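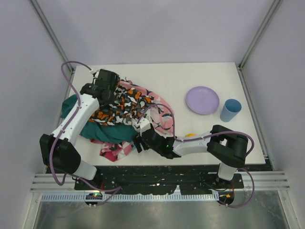

White tabletop with cloth pieces on the left half

Prulo Work Table Top, White
Made by Stultik

The Prulo is a flat rectangular top for sorting, folding and light cutting of fabric. It is sold without legs and fits all Titelora base frames, fixed or height-adjustable. The top ships in one piece with the mounting inserts already set.

Surface
Matte white, sealed on both faces and all edges. The finish has low glare under overhead lighting and does not catch on knits or open weaves. Pins and tailor's chalk leave no lasting mark in normal use. Rotary cutters need a mat.

Load
Up to 200 lb, spread evenly. Point loads such as a sewing machine or a clamp-on press should sit over a frame rail. Do not stand on the top.

Mounting
Place the top face down on a clean blanket and center the frame over the inserts. Start every bolt by hand before tightening any of them. Tighten in a cross pattern with the 5 mm hex key supplied with the frame. Check the bolts again after the first week – new inserts settle slightly.

If the table stands against a wall, leave a small gap at the back so that cloth can hang free without dragging on the paint.

Care
Wipe with a damp cloth and mild soap. Dye transfer from dark cotton comes off with rubbing alcohol; let the surface dry before putting fabric back on it. Do not use scouring powder, acetone or a steam iron directly on the top.

In the box
Prulo top
Bolt set
Four adhesive edge bumpers
Mounting sheet

Warranty
24 months on the finish and inserts. Cuts, burns and damage from standing water are not covered.

Related items
Titelora base frame, fixed
Titelora base frame, height-adjustable
Chamoun cutting mat – check the mat size against your top before ordering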